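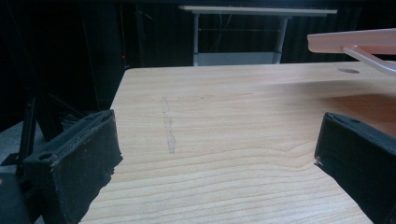

Takeshi Kamata told me a wood table should get oil and then be left alone, and that all my wiping makes it worse. I thought about his words for two days. I want to answer properly, so I write a few posts.

First, the table. Light wood, long wavy grain, a few knot-like swirls near the middle. It is from Yagi, second hand. I paid 159 for it in October and carried it up the stairs with my brother-in-law, who still mentions it.

Now the mark. There is a narrow gray streak, a little left of the center, going toward the side where I sit. It is faint. My husband does not see it until I put his finger on it. I see it from the door.

I do not know if it is a scratch or something left on top of the wood. These are different problems. If something is on top, you can lift it. If the wood is worn, you must sand, and I am afraid of sanding.

What I tried already: a soft cloth with warm water and one drop of dish soap, always along the grain. Then a dry cloth at once. Then a white eraser, very lightly, on a small part near the end of the streak. I cannot say that I see a big difference.

What I did not try: baking soda. Many people recommend it. My mother used it on her kitchen table and it left a pale spot in the shape of a pear. We ate around the pear for years.

To Takeshi's point about oil. I have a bottle of Merex at home, the small one. But if I oil over a gray mark, do I not close the mark inside? This is my real question. Please correct me if I understand it wrongly.

One more thing about the color. In the shadow on the right side the wood looks more orange, and in the bright part it is almost beige. So please do not judge an oil by the table in only one light. I made this mistake with a shelf.

Somebody asked about the small round hole near the far right. I like to pass the lamp cable through it. Before wiping I take the cable out, and I dry the rim of the hole with a twisted corner of the cloth, as water likes to stay there.

My plan is to test the oil on the underside first, leave it overnight, and look at it in the morning by the window. If the color is good, I will do the top on a day when we can eat in the kitchen.

If you have removed a gray streak from light wood, please write which cloth and which product you used, and how long you waited. I will read all of it with a cup of tea, and the cup will be on a coaster.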